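드디어 다 읽었다! 『Pludilgate』 합본판. 1,181쪽!

작년 겨울부터 살까 말까 하다가 3월에 결국 질렀고, 그 뒤로 자기 전마다 조금씩 읽었다. 조금씩이라고 해 놓고 새벽 2시까지 붙들고 있던 날이 더 많지만. 예전에 낱권으로 앞부분만 읽고 멈췄던 시리즈라서 중반 이후는 전부 처음이었는데, 멈췄던 과거의 나를 붙잡고 흔들고 싶다. 왜 거기서 멈췄니. 바로 다음 권부터 미친 듯이 재밌어지는데!

스포일러는 최대한 피해서 쓰겠지만 중반부 구조 이야기는 좀 할 거라서, 완전히 백지로 읽고 싶은 분은 책부터 보고 오시길.

## 어떤 만화냐면

Jikolberg라는 항구 도시가 배경이다. 도시 한가운데에 수문이 있고, 그 수문 이름이 Pludilgate다. 주인공 Herine는 수문 관리소에서 장부를 쓰는 말단 직원인데, 어느 날 장부에 적힌 수위와 실제 수위가 안 맞는다는 걸 알게 된다. 여기까지가 첫 화. 이것만 들으면 행정 스릴러 같고 실제로 초반은 꽤 그렇다. 서류가 나오고 도장이 나오고 서류가 또 나온다. (나는 이 서류 파트를 정말 좋아한다. 만화에서 장부 한 장을 한 페이지 통째로 보여 주는데 그걸 읽게 만드는 힘이 있다. 숫자 칸 옆에 누가 연필로 낙서해 둔 것까지 나중에 다 쓰인다!)

그런데 단행본 2권 끝에서 수문이 열리고 나면 장르가 확 바뀐다. 바다 밑에 도시가 하나 더 있다. 이건 책 뒤표지에도 적혀 있는 내용이니까 스포일러는 아닌 걸로.

슈퍼히어로물은 아니고, 그렇다고 조용한 문예 만화라고 부르기엔 액션이 너무 잘 나온다. 지붕 위 추격전이 대사 한 줄 없이 계속되는 화가 있는데, 읽는 데는 금방이고 다시 보는 데는 한참 걸린다. 칸마다 굴뚝 연기 방향이 일정해서 누가 어느 쪽으로 뛰는지 절대 헷갈리지 않는다. 이런 걸 알아챌 때가 만화 읽으면서 제일 신난다.

## 합본판 이야기

기존 단행본 6권을 한 권으로 묶은 판이고, 출판사는 Xaba. 원래도 종이를 좋은 걸 쓰는 곳인데 이번엔 진짜 작정한 것 같다. 무광에 살짝 미색이라 스탠드 불빛 아래에서도 반사가 거의 없다. 밤 장면이 많은 만화라 이게 엄청 중요하다. 예전 낱권에서는 물속 장면이 죄다 시커멓게 뭉쳐서 인물이 어디 있는지 찾아야 했는데, 이번에는 남색이 층층이 나뉘어 보인다. 위쪽은 약간 초록이 돌고 아래로 갈수록 먹에 가까워지고. 같은 장면을 낱권이랑 나란히 놓고 비교해 봤는데 다른 만화 같았다.

제본은 사철이고 쫙 펼쳐진다. 펼침면이 많은 만화인데 가운데가 안 먹히니까 얼마나 좋은지. 수문이 처음 열리는 펼침면, 낱권에서는 Herine의 얼굴 절반이 접히는 데로 들어가 버렸었다. 이제야 표정을 제대로 봤다. 나는 여태 겁먹은 얼굴인 줄 알았는데 웃고 있더라!!

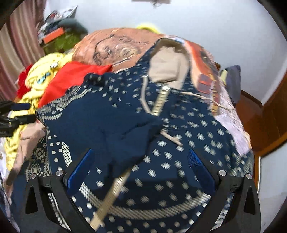

*침대에 펼쳐 놓은 남색 후드 집업. 안감이랑 끈은 베이지.*

단점도 써야지. 무겁다. 정말 무겁다. 누워서 들고 읽는 건 첫날 포기했고 엎드려서 베개에 기대 놓고 읽었는데, 그러면 또 목이 아프다. 나중에는 책상에 앉아서 사전 읽듯이 읽었다. 출퇴근길에 들고 다닐 생각이라면 낱권을 추천한다. 그리고 가름끈이 하나뿐이다. 뒤에 실린 장부 부록을 왔다 갔다 하면서 읽게 되는데 끈이 하나면 어쩌라는 건지. 나는 영수증을 끼워 썼다.

또 하나, 연재 당시 각 화 표지가 본문 사이에 안 들어가고 전부 맨 뒤로 갔다. 이건 취향이 갈릴 것 같다. 흐름이 안 끊기는 건 장점인데, 이 작품은 표지가 다음 화의 힌트 노릇을 할 때가 있어서 나는 원래 자리에 있는 쪽이 좋다. 처음 읽는 분은 한 화 끝날 때마다 뒤로 넘겨서 표지를 보고 오는 방법도 괜찮다. 귀찮지만 재밌다.

## 20화, 20화, 20화

이 글은 20화 얘기를 하려고 쓰는 거나 마찬가지다.

20화는 한 화 전체가 같은 방에서 진행된다. Jikolberg의 여관방이고, 인물은 둘, 밖에는 비가 온다. 칸 배열도 처음부터 끝까지 똑같다. 같은 크기 칸이 같은 간격으로 계속. 대화 내용은 별게 아니다. 저녁을 뭘 먹었는지, 신발이 왜 젖었는지. 그런데 읽다 보면 창문 아래 물그릇의 수면이 칸마다 조금씩 올라간다. 아무도 그 얘기를 안 한다! 대사에도 없고 효과음도 없고, 그냥 올라간다. 나는 중간쯤 가서야 눈치채고 소름이 돋아서 첫 장으로 돌아갔다.

그리고 다시 읽으면 별거 아니던 대화가 다 다르게 들린다. 신발 얘기는 특히. 여기까지만 쓰겠다. 제발 누가 읽고 와서 댓글로 같이 떠들어 줬으면 좋겠다.

연출로만 따지면 후반부 전투보다 이쪽이 훨씬 대담하다고 생각한다. 월간 연재작에서 한 회를 통째로 이렇게 쓰기가 쉽지 않았을 텐데, 당시에 실시간으로 읽던 사람들은 한 달을 어떻게 기다렸을까. 부럽기도 하고 안 부럽기도 하고. 나는 바로 다음 장을 넘길 수 있었으니까.

글자 디자인 얘기도 하고 싶다. 물속 사람들의 말풍선은 테두리가 없고 꼬리만 있다. 처음엔 읽기 불편한데, 몇 화 지나면 땅 위 사람들의 말풍선이 오히려 답답해 보이기 시작한다. Herine의 말풍선 테두리가 뒤로 갈수록 가늘어지는 건 합본으로 몰아 읽어야 느껴지는 부분 같다. 낱권으로 띄엄띄엄 볼 때는 전혀 몰랐다.
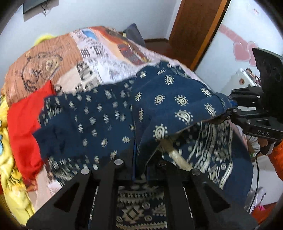 *남색 천에 흰 페이즐리, 왼쪽에는 새빨간 천.*

## 아쉬웠던 것

좋은 얘기만 하면 안 믿으실 테니 조금만.

단행본 5권에 해당하는 부분은 확실히 느슨하다. 물밑 도시의 정치 파벌이 한꺼번에 등장하는데 이름도 옷도 비슷해서 자꾸 앞으로 넘겨 보게 된다. 부록에 인물 관계도가 있긴 한데 결말까지 다 반영된 그림이라 함부로 펼치면 안 된다. 나는 펼쳤다. 큰 거 하나를 미리 알아 버렸고 지금도 분하다. 다음 쇄에서는 앞쪽에 경고문이라도 넣어 줬으면.

작화도 그 구간에서 배경이 갑자기 허전해진다. 마감에 쫓긴 건지 의도인지 모르겠는데, 초반의 그 빽빽한 골목 묘사를 사랑했던 사람으로서는 좀 섭섭했다. 대신 6권에서 다시 확 올라온다. 마지막 화의 시장 장면은 간판 하나하나를 다 읽을 수 있고, 첫 화에 나왔던 가게들이 몇 군데 바뀌어 있다. 빵집은 그대로다. 빵집이 그대로라서 울 뻔했다.

결말은 호불호가 있다고 들었는데 나는 완전히 호! 설명을 덜 한다고 싫어하는 분들이 있던데, 장부 부록을 같이 읽으면 빠진 조각이 꽤 채워진다. 마지막 장의 필체를 잘 보시라. 누가 쓴 건지 아는 순간 책을 덮고 방 안을 한 바퀴 돌았다.

## 지금 읽기 시작하려는 분께

첫 두 권 분량까지는 그냥 서류 만화라고 생각하고 느긋하게 읽는 게 좋다. 빨리 물속으로 가고 싶어서 대충 넘기면 나중에 손해다. 특히 Herine가 점심시간에 하는 말들. 농담처럼 지나가는데 거의 다 돌아온다.

전자책으로도 나와 있지만 펼침면 때문에 종이를 권하고 싶다. 태블릿을 가로로 돌려서 보면 괜찮다는 후기도 봤는데 나는 안 해 봐서 모르겠다. 해 보신 분 있으면 알려 주세요.

가격은… 만만치 않다. 그래도 낱권으로 다 모으는 것보다는 덜 들고, 절판된 3권을 중고로 찾아다니는 수고를 생각하면 나는 만족한다. 도서관에 희망 도서로 신청하는 방법도 있으니 부담스러운 분은 그쪽으로. 우리 동네 도서관에는 앞 권만 있었는데, 대출 기록 도장이 빼곡해서 괜히 내가 뿌듯했다.

Xaba에서 외전 단편집도 준비 중이라고 책날개에 적혀 있다. 수문이 지어지던 시절 이야기라는데 날짜는 없고 '근간'이라고만. 이 출판사의 근간은 좀 길 때가 있어서 마음을 비우고 있으려고 한다. 그래도 빵집 이야기가 한 편쯤은 들어갔으면 좋겠다. 주인 할머니가 왜 수위표를 벽에 붙여 놨는지 끝까지 안 나온단 말이에요!

다음 글은 아마 이 책의 장부 부록만 따로 파고드는 글이 될 것 같다. 연필 낙서를 본편 장면이랑 하나씩 맞춰 보는 중인데 아직 짝을 못 찾은 게 있다. 물고기 옆에 작은 열쇠가 그려진 낙서, 어느 장면인지 아시는 분은 꼭 댓글 부탁드립니다.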